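About Us

Drerness is a shared workshop for people who build robots in their free time. We began in the garage of Adebayo Onyeka, with one workbench and a long list of things we did not know. Today we have 154 members, and most of them also keep a half-finished machine at home, in the kitchen or under the bed.

Our biggest common project is Dorine, a small house robot. She must learn to drive through rooms without hitting furniture, and she does most of this learning in simulation.

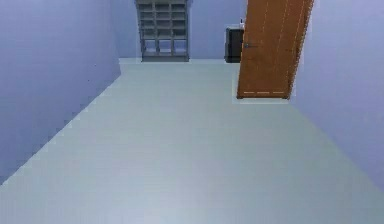
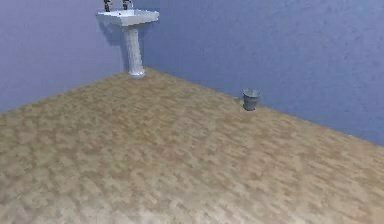 Both views come from simulated rooms with lavender-blue walls.

Uchenna Ajayi thinks we stay too long in the simulator. A carpet edge, she wrote to us after an open evening, teaches a robot more in ten minutes than a clean virtual floor does in one week, and she asked when Dorine will finally meet one. It is a fair question. We have now a rule that each new version of the driving program must spend one evening on the real floor of the workshop, where there are cables, chair legs and a very bad door step.

The simulator itself is called Ojala. Ibrahim Adebisi wrote the first version of it on his old laptop, and it still has some strange habits from that time. The members improve it little by little. A room in Ojala is one text file, so also a beginner can move a wall or add a door and then look what the robot does with it. We keep 183 such rooms on our server, and any member may copy them, change them and break them.

The body of Dorine is a different story. The base is cut from plywood, the wheels came from a broken floor cleaner, and the motor board is our own design, the Cikodetti, now in its fourth version. The third version became too hot and we do not speak about the second. Ebere Idahosa teaches soldering to everybody who wants to make one at home. The course needs two evenings, and you take your board with you when you finish.

What we offer to members:

A place at the bench, with tools and good light
Two 3D printers and a small laser cutter
Access to Ojala and all its rooms
Help with your own project — please bring it, even if it is in pieces

We are open every Tuesday from 6 p.m. until the last person is tired. You don't need to know programming or electronics before you come. Children are welcome together with an adult.

If you wish to visit, write a few lines to Roscoe Holloway through the contact form and tell him what you would like to build. He answers slowly but he answers to everyone.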